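## 4. Setting up material libraries and surface textures

This section covers installing the Lullum material library, assigning a texture to an object and correcting the most common mapping faults. It assumes that the Skiletside viewer is already installed and that you have a working project open. If you have not yet created a project, go back to section 3.

### 4.1 Before you start

You will need:

- a Lullum licence key (printed on the delivery note, or sent by email)
- write access to the project folder
- 37 GB of free disk space for the full library, or 3 GB for the basic set

**Note:** The basic set leaves out the Zellex stone and metal groups. Projects that refer to these groups will open, but the affected surfaces are drawn in plain grey.

**Caution:** Do not install the library inside a project folder. The project packer copies everything it finds there, and the resulting archive may be too large to open on another machine.

### 4.2 Installing the library

1. Close all open Skiletside windows.
2. Run the library installer and enter the licence key when asked.
3. Choose **Full** or **Basic**.
4. Choose a location. A local drive is preferred - network drives work, but previews load slowly.
5. Wait for the index to be built. The progress bar may stand still at the Zellex groups while the large maps are read.
6. Start Skiletside and open **Library > Sources**. Lullum should be listed with a green mark.

If the mark is amber, the index is out of date. Select the source and press **Rebuild**. If it is red, the licence key has not been accepted; check it for a letter O typed in place of a zero.

### 4.3 Assigning a texture

1. Select the object in the project tree. Selecting it in the view also works, but picks the front object only.
2. Open the **Surface** panel.
3. Drag a material from the library to the **Base** slot.
4. Set **Projection** to Flat, Box or Round.
5. Set **Repeat** for both directions. The starting value is 2.
6. Press **Apply**. 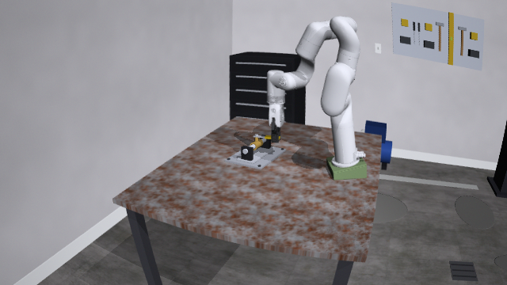
Box projection is the safest choice for furniture, plinths and other objects with straight sides. It places the map separately on each face, so the grain or speckle on a thin edge may not line up with the face next to it. Where this matters, lower the repeat value on the edge or give the edge its own material.

Flat projection stretches the map along any face that is parallel to the direction of projection. Use it for floors, walls and labels.

**Note:** Changes made in the Surface panel belong to the project. They do not alter the library copy.

### 4.4 Round objects

Round projection wraps the map once about the vertical axis of the object. To set it up:

1. Select the object and set **Projection** to Round.
2. Turn on **Show seam**. A thin line marks where the two ends of the map meet.
3. Use **Turn** to move the seam to the side facing away from the main view.
4. Set **Pole blend** to 13. Lower values leave a visible pinch at the top and bottom.
5. Turn off **Show seam** and press **Apply**.
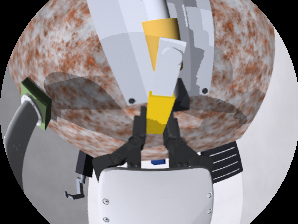
*Figure 4-2. Mottled texture on a large sphere, round view.*

Check the opacity value after every change of material. Some materials carry their own opacity setting, and this overrides the one in the project. To stop this, tick **Keep project opacity** in the Surface panel.

### 4.5 Mixing patterned and plain surfaces

Strong patterns make small parts harder to pick out. The Chu palette, supplied with both library sets, contains plain colours chosen for use alongside the stone and metal groups.

1. Open **Library > Palettes** and load **Chu**.
2. Hold Shift and select all the parts that are to be plain.
3. Drag a colour to the **Base** slot. It is applied to every selected part.
4. Set **Sheen** to zero unless the part needs a highlight.

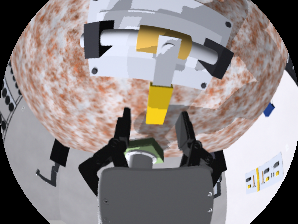
*Figure 4-3. Yellow and light grey parts against an orange-and-white texture.*

**Caution:** Loading a palette replaces the current one without asking. Save your own colours first with **Palettes > Save as**.

### 4.6 Faults and remedies

| Fault | Remedy |
|---|---|
| Surface is plain grey | Install the full library, or choose a material from the basic set |
| Pattern is too large | Raise **Repeat** |
| Pattern slides when the object moves | Set **Anchor** to Object, not World |
| Streaks on side faces | Change **Projection** from Flat to Box |
| Colours differ between two machines | Check that both use the same display profile |

Section revised in June by Sun-ja Cho. Lighting and shadow settings are covered in section 5.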